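How to Arrange a Group Visit to the Sculptor's Studio

The Rendholm Commission welcomes visits by local groups while the clay figure is being modeled. Please read these steps before you write to us.

Before you apply

Visits are open to schools, residents' associations and charities within the commission area. Each group should name one organizer, who will receive all messages and remain with the group throughout. The studio can admit 20 people at a time. Larger groups will be divided into two parties and given separate times.

Step 1. Send a request

Write to Laimutė Tamošiūnaitė at the commission office with the name of your group, the number of visitors and three possible dates in April. Mention any access needs at this stage. The studio entrance has 5 steps, and a ramp can be put in place on request.

Step 2. Confirm your place

You will receive a visitor form with your offered date. Return it by Apr 20, 2026. Places not confirmed by then will go to groups on the waiting list.

Step 3. Prepare questions

Visitors often wish to ask about likeness, pose and clothing. The sculptor, Mwajuma Magesa, asks that questions be sent ahead where possible — she may then set out the relevant sketches and small models. Questions about the site and the plinth should go to Victor Nyaga, as the studio does not deal with these matters.

Step 4. On the day

Arrive at the yard door and sign in. Each visit lasts 40 minutes. Bags and coats are left on the rail inside the door. Clay marks easily and is slow to repair, so visitors must stay behind the floor line unless invited forward. Photography of the unfinished figure requires written consent from the commission.

Step 5. After the visit

Groups may submit written comments within 5 working days. All comments are passed to the sculptor and kept with the commission record. A comment does not oblige the sculptor to alter the work. 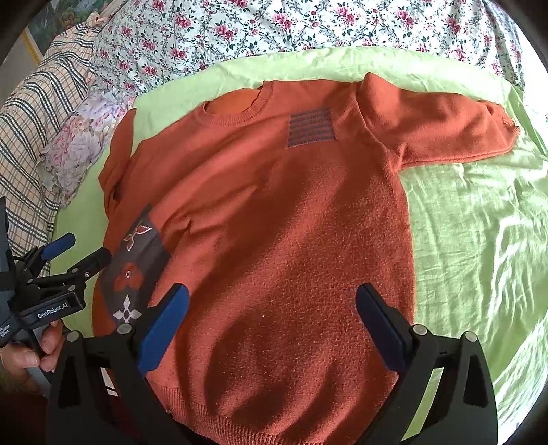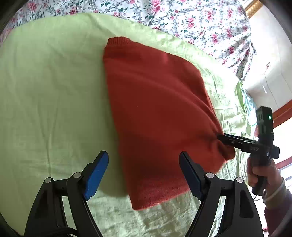
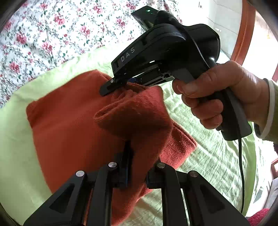
Knitwear on a green sheet (first two pictures); hand-held gripper with its jaw against fabric (third picture).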